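Policy fine on training episodes, drops the cube when I move the arm base

Asked in Imitation Learning, October

I trained a small policy on 42 teleop demos of picking up a cube and setting it down on a board. Servo arm with printed parts. Replaying the demos works. With the policy running it grasps well until I shift the base 2 cm, then it closes next to the cube. Final loss looks the same as before. Is this overfitting or calibration? 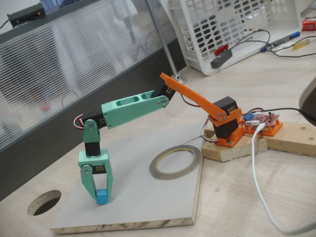
Training was 1750 steps, batch size 8, single camera. I have not changed the servo offsets.

3 answers

Stosen
Overfitting to base position. If every demo has the base in one spot, the policy can learn joint angles and mostly ignore the camera. Record more demos with the base and cube both moved between episodes. Loss won't show this unless you hold out some positions.

Briggs
Had this too. More steps made it worse for me.

Fonimia
Check calibration first, it takes five minutes. Replay one demo with the base back on its old marks. If that lands, do what Stosen says.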